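Kakorent Counter Notes

A README for the breakfast counter collection, kept by Uketti

Welcome, and thank you for opening this file before the others. I know most people go straight to the folders, and I do the same thing with other people's collections, but a few of the choices in here will make a lot more sense if you read this first (and some of it is just me enjoying the subject, so feel free to skip ahead).

What this is

Kakorent is a set of photos and short written notes about kitchen counters, mostly the stretch of counter where breakfast gets made. There are 435 entries at the moment, taken in 27 kitchens. Each entry has one photo, one note of up to 120 words, and a small list of the things on the counter, using the word list described further down.

It started as a personal project. I was moving into a smaller place and wanted to know how other people fit a toaster, a kettle, the cereal and the coffee things into the same few feet and still had somewhere to put a plate down. Magazine kitchens were no help at all, because in a magazine kitchen there's a bowl of lemons and that's your lot. I wanted dish towels and half-used bottles and the funnel somebody keeps meaning to put away. Friends sent pictures, then friends of friends, and by November I had enough that I needed a proper word list and a folder structure, and so I finally sat down and made both.

What's in the folders

counters: the photos, one per entry, named by kitchen number and then by entry number.

notes: plain text, same names as the photos.

words: the word list, with a line or two on each term.

layouts: simple sketches of the 27 kitchens, drawn from above. These are not to scale. I drew them at my own table with a ruler that is missing its first half inch.

Stolmont and Laur

The entries come in two parts. Stolmont is the larger one and covers counters as they are between meals, with the appliances and jars where they normally live. Laur is smaller and covers counters during a meal, with food out and plates down. If you're interested in storage and layout, start with Stolmont. If you want crumbs, you want Laur.

Stolmont is the part I go back to most. There's something very comfortable about a counter between meals, and you can learn a lot about a household from which things get to stay out.

A sample entry

The entry below is from Stolmont, and it's a good one for getting used to the notes, with a nice mix of appliances, containers and odds and ends around a tray.
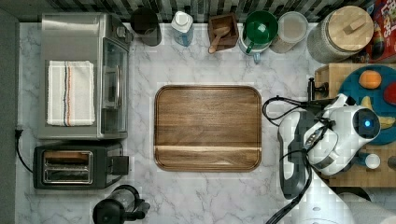
Sample from Stolmont: dark wooden tray on a marble counter, with the toaster oven and toaster at left and the jars and containers along the tile.

The note for it reads as follows:

"Tray out, nothing on it. Toaster oven with a striped towel folded over the top, toaster next to it, then the electric kettle. Back row against the tile is the storage row: canister, bottle, small wooden box with a scoop, measuring pitcher with the funnel kept in it, container with a white lid, big speckled jar with a wooden lid. Cereal box at the far end. Butcher block on the right."

I'm fond of the funnel in the pitcher. I had never thought of keeping the two together, and I have since copied it at home with no shame whatsoever. The big ceramic jar is a lovely thing too, and the speckle looks very handsome near the gray tile.

How the words work

I tried to keep the word list to words you'd use if you were asking someone to pass you something. A few of them caused enough back and forth that I should spell them out.

Tray means anything flat with a raised rim that you could carry things on. A board has no rim. A butcher block is called a butcher block whether it's a loose piece or part of the counter, as it often isn't possible to tell from a photo.

Canister, jar and container are the three that people mix up, and I mix them up as well. I use jar for ceramic or glass with a lid, container for clear plastic, and canister for most of the rest. If the contents can't be made out, the note leaves them out. Please don't guess flour. It's very tempting to guess flour.

Toaster and toaster oven are always separate entries in the list, even when a kitchen has both side by side.

Towel covers dish towels, tea towels and the small cloth that has lost its name. Say where it is: folded, hanging, draped over something, or in a heap.

Bottles are listed by what you can see, so color of the liquid and color of the cap. No brand unless the label can be read.

Things I know are uneven

The notes vary a good deal. My early ones are short and a bit stiff, and the later ones wander. I've left them alone apart from spelling.

Most of the kitchens are small, and nearly all of them have an electric kettle, so please don't take the collection as a fair picture of kitchens in general. Gas stoves hardly come up at all, because I asked for the breakfast end of the counter and people keep their toasters well away from the flame.

Cords are listed in some entries and skipped in others. I only began writing them down partway through, after a reader asked where everybody's outlets were, and that's on my list to go back and fix.

Adding your own

I'd love more counters, and I'm hoping to reach 500 entries before I tidy up the word list again. Please leave the counter as you'd leave it on an ordinary morning. Wipe it if you like (I would), but don't clear it. Send the note along with the photo, in your own words, and I'll match it to the list at my end. If your kitchen has something on the counter that the list doesn't cover, tell me what your household calls it and I'll add that word with a line of explanation.

Entries for Laur are especially welcome, toast included.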